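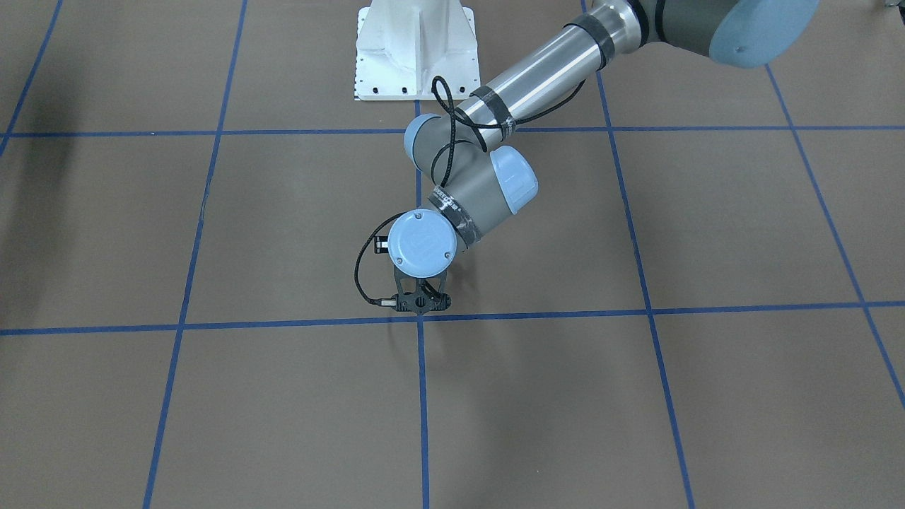 Grant paid after the recipient was barred: which record shows the date of the decision?

Asked 29 May 2020 in Public spending and records

I am trying to reconcile two documents published by Bendside council and cannot make the dates agree.

The first is the grants register, a spreadsheet with 357 rows, one per award. Row 62 is an award to a body called Jeder Community Links from the Wistar Fund, which the council administers. The register gives an award date in July of last year and a status of "paid".

The second is the minutes of the grants sub-group. These record that Jeder was placed on the council's list of ineligible recipients, for failure to return accounts on an earlier award, at a meeting held before that July date. The minutes do not mention the Wistar Fund at all.

What I have checked so far:

The monthly spending file. There is a payment to a supplier called Cuervo Services with the same amount and the same cost centre. Jeder does not appear in the file under its own name.

The fund rules. Rule 2 says an ineligible body "shall not receive an award". It does not say what happens to an award already offered.

The contact page for the fund, which lists only a general mailbox. I wrote to it and received an automatic acknowledgement.

My questions are whether "award date" in a register of this kind normally means the date of the decision, the offer or the payment, and which document I should request to settle it. I do not want to send a broad request and have it refused on cost.

Edited to add: the amount in both files is identical to the penny, so I do not think the Cuervo match is chance, but I accept it proves nothing by itself.

3 answers

Answer 1 (accepted)

There is no single meaning of "award date". Councils fill in that column from whatever their finance or grants system exports, and in many registers it is the date the agreement was signed or the date the record was created. Look for a notes tab or a data dictionary published with the spreadsheet. If there isn't one, treat the column as undefined until the council tells you otherwise.

You are dealing with four separate events, and each leaves its own record:

Decision. A delegated decision notice or a minute, depending on who had authority. For small funds it is usually an officer, which would explain why the sub-group minutes are silent.

Offer. The offer letter with its conditions attached. The conditions matter more than rule 2 here. A standard clause lets the funder withdraw or suspend if the recipient's status changes, and the wording is often "may", in which case paying was a discretion and not a breach.

Acceptance. The signed copy, returned by the recipient.

Payment. The authorisation in the finance system, with the name of the payee and the name of the budget holder.

Ask for these under the Freedom of Information Act, limited to the one award. Quote the row number and the reference from the register if it has one. Suggested wording:

"For the award to Jeder Community Links shown at row 62 of the published grants register, please provide: (a) the record of the decision to make the award; (b) the offer letter and conditions; (c) the date on which payment was authorised and the name of the payee; (d) any record of an eligibility check carried out between the offer and the payment."

Item (d) is the one that answers your real question. If no check was made, the council should reply that it holds no such information, and that reply is useful in itself. Leave Cuervo out of the request. Item (c) will bring the name back if it is the payee.

Expect names of junior staff to be redacted. That does not affect the dates.

Kevin Pacheco

Comment from the asker: Thank you. The second sheet of the workbook was hidden and does contain definitions. "Award date" is given as "date agreement completed". So the decision could fall on either side of the minutes. I will send the request as drafted.

Comment: Check whether the definitions sheet is dated. They sometimes get carried over from an older version of the register.

Answer 2

On the Cuervo point only. Payment to a third party is common where the recipient has no bank account of its own, and the third party acts as accountable body. There should be an agreement naming it. Spending files show the payee, not the beneficiary, so searching them by grant recipient misses these cases. I matched a different council's register against its spending file on amount and cost centre, and 89 rows had a payee name that differed from the recipient. Most were trading names or spelling.

Answer 3

Just ring them up and ask for the finance department. Or go to your councillor, it is all public money anyway so they have to tell you.

Comment: They do not have to tell you over the telephone. An FOI request has to be in writing.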